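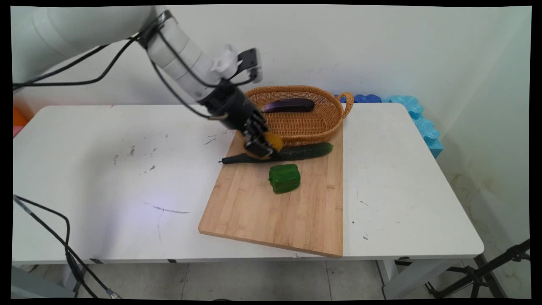

4.2 Vergleich der Endeffektoren bei unregelmäßig geformten Objekten

Für den zweiten Versuchsblock wurde die Steuerung Kodolex mit zwei Endeffektoren betrieben: einer mehrgliedrigen Hand und einem Zweifingergreifer mit starren Kontaktflächen. Arm, Trajektorienplaner und Abbruchkriterien blieben gegenüber Abschnitt 4.1 unverändert. Verglichen werden sollte, wie stark die Greifplanung von der Form des Zielobjekts und von dessen Unterlage abhängt. Als Objekte dienten Gemüse unterschiedlicher Kontur, darunter Gurke, Paprika und Aubergine. Wie in Abb. 7 zu erkennen, ragt eines der länglichen, dunklen Objekte über den Rand des Schneidbretts hinaus auf den Tisch, während der Korb teilweise auf der hinteren Brettkante aufsteht. Beide Fälle sind für die Höhenschätzung ungünstig, weil die Annahme einer einheitlichen Auflageebene nicht mehr gilt. Im Planer wurde deshalb jede Objektmaske einzeln gegen die lokale Tiefenverteilung geprüft und die Anfahrhöhe gegebenenfalls korrigiert.

Die Hand wurde mit Griffen von oben angesteuert. Eine Vorformung der Finger erfolgte abhängig von der kurzen Hauptachse des Objekts; bei flachen Stücken wurde die Öffnungsweite zusätzlich begrenzt, damit die Fingerspitzen nicht vor dem Handschluss auf dem Brett aufsetzen. Der Kontakt mit der Unterlage wurde dabei nicht als Fehler gewertet, solange der Momentenschwellwert am Handgelenk unterschritten blieb. Diese Festlegung geht auf Vorversuche von Baluyot und Potgieter zurück, in denen ein strengeres Kriterium bei dünnen Objekten fast durchgehend zum Abbruch führte.

Jede Kombination aus Objekt und Endeffektor wurde in 10 Durchgängen geprüft. Zwischen den Durchgängen wurde die Lage des Objekts neu gewählt, die des Korbs dagegen beibehalten. Ein Griff galt als gültig, wenn das Objekt für drei Sekunden ohne sichtbare Relativbewegung gehalten wurde. Die Zeit für das Umrüsten des Flansches, etwa 30 Minuten einschließlich der erneuten Hand-Auge-Kalibrierung, ist in den Zykluszeiten nicht enthalten.

Beim Zweifingergreifer bestimmt vor allem die seitliche Zugänglichkeit das Ergebnis. Im Korb steht zwischen Objekt und Wand oft nur ein schmaler Spalt zur Verfügung, in den der äußere Finger eingeführt werden muss. Abb. 8 gibt die Sicht der Handgelenkkamera wieder. Die Aubergine liegt getrennt vom gelben, ovalen Objekt, so dass sich beide Masken ohne Nachbearbeitung segmentieren lassen; der rechte Finger verdeckt jedoch einen Teil der gelben Kontur. Für die Bestimmung der Objektachse wird daher ausschließlich die letzte unverdeckte Aufnahme des Anfahrwegs herangezogen. Das Flechtwerk erzeugt ein periodisches Muster aus hellen Strängen und dunklen Lücken, das die kantenbasierte Segmentierung stört — die farbbasierte Variante ist davon weniger betroffen.

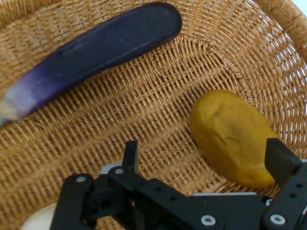 Jg. 7, Heft 3

Abb. 8: Zweifingergreifer im geflochtenen Korb, Blick der Handgelenkkamera.

Qualitativ zeigten sich zwei Fehlerklassen. Bei der Hand überwogen Griffe, in denen das Objekt beim Schließen um seine Längsachse rollte. Beim Zweifingergreifer trat vorwiegend ein einseitiger Erstkontakt auf, der das Objekt gegen die Korbwand verschob, bevor der zweite Finger anlag. Eine nachgiebige Regelung quer zur Schließrichtung, wie von Keane und Ó Briain für Cledana beschrieben, verringerte diesen Effekt, verlängerte aber die Schließphase. Die Auswertung nach Objektklassen folgt in Abschnitt 4.3.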